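Buying less, allegedly

30/05/2026

The "100 things" people are back. The idea, if you've missed it, is that you get your belongings down to one hundred items and feel lighter for it. I read the Kaltum newsletter's version over breakfast and had doubts before the toast was done.

For a start, what is an item? Their guide treats a set of cutlery as one thing and socks as none at all. By that sort of sum I could own a shed in Lerport and still pass. And the planner that helps you do it is another thing to buy, with 2 refills a year.

I did try it once, one August, when we left the flat in Wostedholm. I gave away a good casserole dish and a drill. By winter I had bought both again, and the new dish is worse.

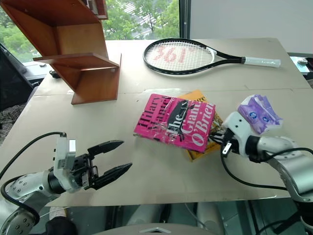

What bothers me more is who gets to do this. Throwing out a spare kettle is easy if you can afford another when yours packs up. My gran kept string, and I don't think she was weighed down by it.

I'll grant them the kitchen drawer. Mine had three tin openers in it - all bad - and I don't miss the two that went. The rest is staying where it is.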